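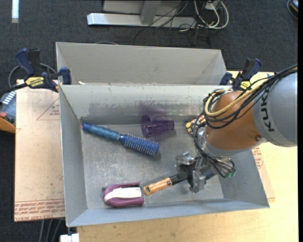 Workshop > Storage > Sorting a Mixed Bin

How to Sort a Bin of Odds and Ends

Small things from all over the house end up in the same bin: a hairbrush, something that looks like a stapler, a slim tool with an orange handle. Two open-top bins and a clear table are enough to deal with them. Allow 2 hours if the bin has been filling up since October, less if you do it regularly.

What you need

Two open bins of the same size. Gray metal ones are fine, and scratches on the floor of the bin don't matter. You will also need a damp cloth, a dry cloth, a roll of masking tape and a marker.

Steps

1. Set the bins one behind the other on the table, sides touching. The full one goes in front. The back one should start out empty.

2. Take out anything sharp or pointed first. Pick up tools by the handle and check the other end before you pull, as it may be caught under something.

3. Lift out the long items next. Brushes and tools tend to lie diagonally and hold the smaller pieces down.

4. Decide on each item as you pick it up. If it stays in this room, it goes in the back bin. If it belongs somewhere else, put it on the table with the other things for that room. Broken items go straight in the trash.

5. Pull the hair out of any hairbrush before you put it away. Wash the bristles in warm soapy water and let the brush dry with the bristles down.

6. Open staplers and check for jams. Close them again before they go into a drawer.

7. Wipe out the front bin. Dark smudges on the walls may need some 9 or 10 passes with the damp cloth. Dry the metal right away, especially the corners.

8. Put a strip of tape on the outside of each bin and write what it holds. "Desk" or "Bathroom" is enough.

Keeping it sorted

Fill each bin no more than halfway, so you can see the floor between things. Go through them again every 2 months. Items that have not moved in that time can go in a closed box on a higher shelf.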